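Notes on collecting socket examples

I've spent most of November recording demonstrations for the Fimano project, and a few people have asked what that looks like day to day. Mostly it is the same job over and over. I hold the controls, the arm copies me, and everything gets logged: joint positions, gripper width, and the video from the wrist camera. A model is then trained on the recordings.

The task right now is CPU work on a server board. We split it into short pieces, such as opening the socket, handling the processor, and closing up. Each piece is its own recording with its own label. I used to record the whole job in one go, but one bad second near the end meant throwing out several good minutes. 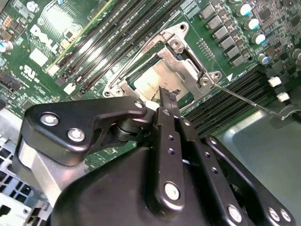
Why not just program the moves?

Because the chassis never sits in the same spot twice, and a fixed path that is off by a millimeter can ruin a socket. We want the model to correct itself from what the camera sees.

That means the examples have to vary. I turn the chassis a little between recordings and shift it a few inches. I also change the lights. The metal parts throw glare that moves when the arm moves, and if all the recordings have the glare in one place, the model starts treating it like a landmark. We learned this from the first batch, which I recorded over two afternoons at the same bench with the same lamp. It did fine at that bench and badly everywhere else.

As of Monday we had 880 recordings. After review, 804 were good enough to keep. The usual reasons for dropping one are a long pause while I think, a bad label, or a dropped video feed. I don't drop a recording just for being clumsy. If I miss and then fix it, that goes in, with a tag. There are 327 with that tag and I think they are the most useful ones we have.

The processor is the hard part. You have to hold it by the edges, and the pins in the socket are easy to bend. I go slower here than anywhere else. Going slow causes its own trouble, because the model copies the speed too, including the places where I was only being nervous. I now practice a few times with the logging off before I start a set.

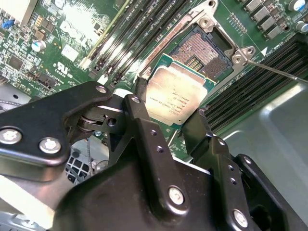 Xeon in the gripper, socket open.

Labeling takes longer than recording. For each clip I mark the start, the end, and the point of first contact. Keltska, our labeling tool, guesses the contact point from the motor current, and the guess is decent for firm contacts and poor for light ones. I fix the light ones by hand, stepping through the video. I do it in the morning, before I've recorded anything, or I get sloppy.

We also collect plain reaching clips, where the finger goes to some part of the board and nothing gets picked up. They are dull to make, but they are quick, and they give the model a lot of different views.

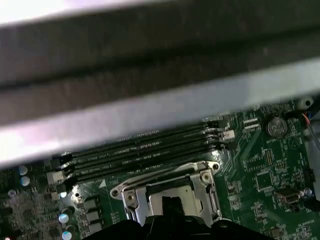
Praltham Robotics Club / Abernathy Bench Team

Next up is a second board with a different layout. I expect the current model to do poorly on it and would like to see how poorly before adding new examples. The plan is 7 test layouts that never go into training, so we have something fair to compare against. I still have to write down the chassis positions for those, and I need to order more tape for marking the bench.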